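Film streaming help: ticket thread
Subject: Subtitles out of step and picture too dark on Trenstead rental of "Endomora"
Status: Reopened
Product: Laizer player, living room app
Priority: Low (set by support, not by me)

Original report

I rented Endomora on Saturday through the Trenstead store, which plays everything inside the Laizer app. Two faults. The subtitles run ahead of the speech, and the night scenes are so dark that I could not tell who was being chased. The film is mostly night scenes.

The subtitles start off fine. By the courtroom speech they are early enough to give away the verdict before the judge has opened his mouth. Your help page says this "may be caused by a slow connection". I doubt it. A slow connection would stop the film, and it never stopped.

Reply from support

Thank you for getting in touch. Please try the following: close the app, restart the television, clean the screen with a dry cloth, check that your connection is at least 25 Mbps and play the title again. If the fault goes away, no further action is needed and the ticket will close by itself.
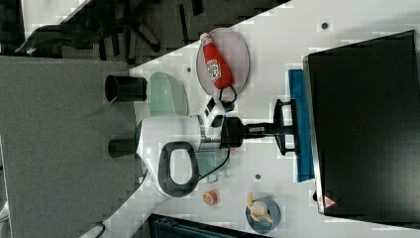
Cloth against the edge of a dark panel.

Customer update

Did all of that. I don't see how a cloth was meant to help with subtitles, but the screen is clean. The speed test gave 53, so more than double what you ask for. Played the film again from the start. The subtitles were in step at the title card, slightly early at the wedding, and badly early by the courtroom. Same as before.

I also played a Gerka film from the same store, the one with the twin brothers and the stolen temple bell. Subtitles perfect for the whole running time, songs included. Terrible film, but a useful test. It had the same app, the same television and the same connection, so please don't send me back to the router.

Reply from support

Thank you for the extra detail. Please confirm which version of Endomora you rented. There are 2 listed: the cinema cut and the extended cut.

Customer update

The cinema cut. The store page doesn't make that clear until after you have paid, by the way. The receipt says "Endomora (Theatrical)".

Having looked at the extended cut's page, I have a theory. It adds a song before the interval and a longer flashback. If somebody had put the subtitle file from one cut on the other, you would expect a jump where the missing parts should be. I get a slow drift with no jump, so I don't think that is the answer, and I would like it noted before someone suggests it. A drift sounds more like a file timed for a different frame rate. That is a guess from an ordinary viewer. You have the file and I haven't.

Reply from support

We have passed this to the content team. In the meantime you can adjust the subtitle delay in Settings, Playback, Subtitles. Try 1000 milliseconds.

Customer update

Tried it. With a delay of 1000 the subtitles are late at the start, right for a few minutes around the wedding and early again by the courtroom. A fixed delay can't mend a gap that keeps growing. I said in my first message that it starts off fine.

Nothing at all has been said about the dark picture. Steps I have tried without being asked:

1. Turned off the television's power saving mode. Slightly brighter menus, no change in the film.

2. Switched picture mode from Cinema to Standard. The faces in the warehouse fight are now visible, but the daytime scenes look washed out.

3. Turned off HDR in the Laizer app. Best result so far. I could follow the chase and see that the hero changes his jacket halfway through it, which may be why they kept it dark.

4. Played the trailer in the app with HDR on. It looks fine, and the warehouse shots are far brighter than the same shots in the film.
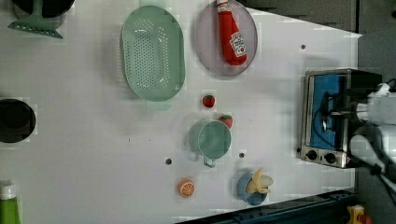

Agent summary and change of status

Subtitle fault: repeated on our side with the cinema cut. Subtitle file to be replaced by the content team. No date given. Extended cut not affected.

Dark picture: not repeated on our test television. Customer's workaround (HDR off in the app) recorded. Marked as solved.

Rental credit: one film, valid until the end of June.

Customer update, ticket reopened

I've reopened this because a workaround I found myself isn't a fix, and turning off a feature I pay extra for is an odd meaning of "solved". Please split the dark picture into its own ticket if that is easier for you.

I accept the credit. I won't be using it on Endomora until the new subtitle file is in place, so please post here when it is. I will check the courtroom scene first.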